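4.2 Partitions and the etiquette of interruption

Every respondent at Skinanstead, when asked in the first interview whether the desk partitions made the office quieter, said yes. When asked in the second whether they could hear their neighbours on the telephone, every respondent also said yes, and several went on to summarise the neighbours' calls. We do not think anyone was lying. Admasu and Puma found much the same contradiction in their earlier work at Gellach, where 117 employees rated their screens highly for privacy while complaining, in the comments box, of knowing far too much about one another's plumbing.

Our argument is that the low partition does its work as a piece of manners. It gives a colleague something to stop at. Of the 30 participants who kept interruption diaries through July, most recorded visitors who paused at the edge of the panel, rested a hand on it and asked whether this was a bad time. The answer was almost never yes, whatever the time was like. Participants at the open benches recorded a different opening, usually the question itself, delivered from behind.

Height seems to matter less than enclosure. A desk with an upright panel on either side of it (Figure 3) leaves a single polite direction of approach, and our participants defended that direction with some vigour. One diarist, a payroll officer, devoted 14 entries to a colleague who leaned over the side.

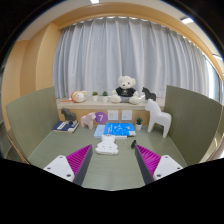
Figure 3. Desk surface between two upright olive-green partitions.

Colour came up more often than we had planned for. The interview schedule, drafted by Matei, contained no question about it, and participants supplied the answers regardless. Green was held to be restful by those who had it and institutional by those who did not. One manager told us that the shade had been chosen to improve concentration, but could not say whose.

We should be careful about how far any of this travels. The Hodoroagă office, studied by Stoica and Rivadeneyra, had no partitions at all, and its staff had built a working substitute out of headphones, which were worn whether or not anything was playing. A raised earcup served there as the hand on the panel did at Skinanstead. The ritual survives the loss of the furniture, although it evidently costs more in batteries.

What the partition does not do is reduce the number of interruptions. Diary counts for screened and open desks were close enough that we decline to make anything of the gap. Visitors to the screened desks simply apologised first, and in the closing interviews it was the apology that participants said they would miss.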